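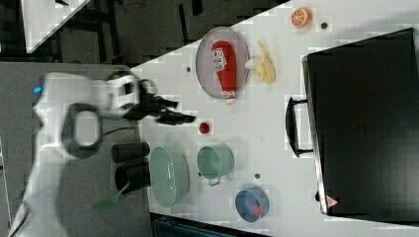
Subject: Re: [play-kitchen] Soft food: labels, and what to keep in the set

Replying to the question from earlier in the month. I went through our soft food in November when we moved it all to the Welmont room, so the problems are fresh in my mind.

On November 4, wrote the Fumitmont branch:
> We are putting together a second play kitchen set and would like to hear
> from anyone who has used plush food for a while. Three things:
> 1. Do the sewn-on labels stay put, or do you take them off?
> 2. Do you mix plush pieces with hard dishes, or keep them in separate bins?
> 3. How do you list them in the catalog? We have 300 pieces to enter and
> would like to do it once.

Labels first. We leave them on. A printed sticker on a plastic bottle is gone by spring in our room, but an embroidered patch is part of the toy. What you need to look at is the stitching at the border, because a corner that lifts gets picked at. Run a fingernail along the edge. If it catches, put in a few small stitches with matching thread before the piece goes back out. Don't use fabric glue. We tried it on a soup can and it dried into a hard yellow ridge.

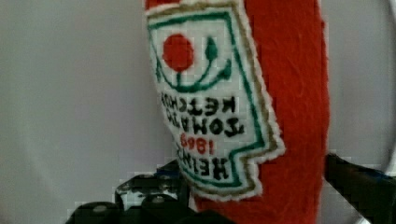

The other thing to check is the felt itself. Fuzzy felt sheds and pills, mostly where hands go. I use a cheap sweater comb, short strokes, and I stay well away from any embroidery. A comb tooth will pull a stitched letter loose faster than a child will. For marks I use a damp cloth with a drop of dish soap and let the piece dry flat overnight. I would not put anything with a sewn patch in the machine - the body and the patch can shrink at different rates and then the patch puckers for good.

If you are buying, the ones with stitched lettering cost more and I think they are worth it. The kids who are starting to read go straight for them. Ours like to hunt for the numbers too.

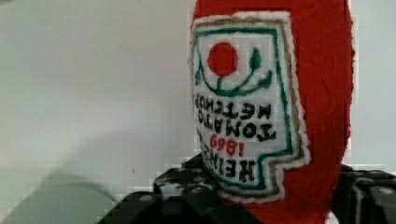

Ketchup bottle label, upside down. The 1869 is in red thread, the rest of the lettering is black.

As for mixing, yes, we mix. Plush on a hard plate works fine and it gives the kids something to serve on. A long piece like a bottle will hang over the edge of a small plate, so get some larger ones if you want a whole meal to fit.
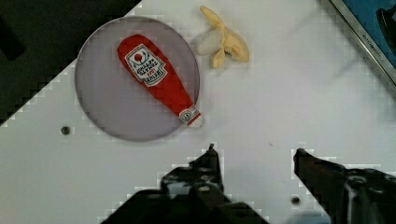 Fruit with peel flaps needs its own rule. We store ours on top of everything else in the bin, never underneath, or the flaps get creased and stay that way. Bowls and saucepans go in a separate bin from the plates. That was Yip's system before the two rooms merged and we kept it.

Catalog: one record per kind of food, with the number of pieces in the notes. We started out with one record per piece and got to 1,819 before we gave up on it. The Vutadent sheet has a column for "soft" and a column for "label sewn on," and those two have been enough. I can send the blank version to anyone who wants it.

Still looking for a source for plush bread slices, if anyone has one. We are down to 13 and the crusts are coming away.

Welmont room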